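Flindwood sidewalk trials: camera and controller comparison
Progress report to the program office, 2020-06-14 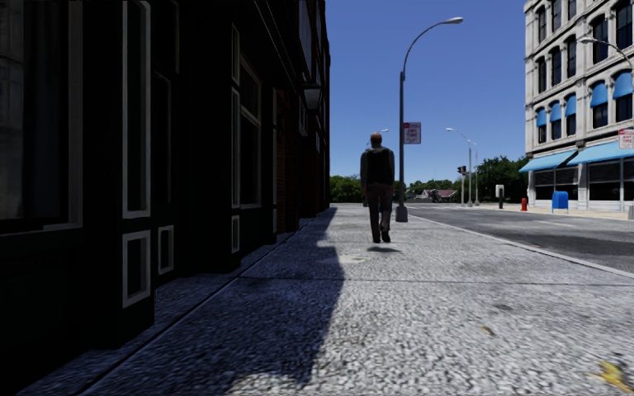 Is either camera ready to go on the delivery cart?
Neither one is, on the numbers we have, and I would not sign a purchase order for the Jedent or the Simia this quarter.

The plan in February was to run both cameras through the same simulated streets, feed each one to the Onu controller, and pick a winner. We have finished 4000 runs. Of these, 1467 used a walking person on a sunlit sidewalk next to a building in deep shade, the case the vendors say they handle best. The Jedent model kept the pedestrian tracked for the whole run in 946 of them. I don't have a Simia figure I trust yet. Its log dropped frames in the first batch and the vendor's fix changed the exposure settings, so the two sets can't be compared.

Shade edges are still the main trouble. The Onu brakes for a hard shadow line on bright concrete almost as readily as it does for a curb. Turning the threshold down helped, and then it began clipping real curbs. We logged 43 curb strikes after that change and put the old value back.

I also have doubts about the simulator. The light is clean and the sky is clear in every street we were given, and a person's shadow doesn't always meet the shoes. A camera that does well on this may have learned very little about an actual street – or about rain.

Spending is on plan. The arm-mounted camera test has not started, and the mount is still on order.

Next steps: rerun the Simia batch with locked exposure, add overcast and wet streets, and hold the outdoor trial until both are done. Please don't release the hardware money before then.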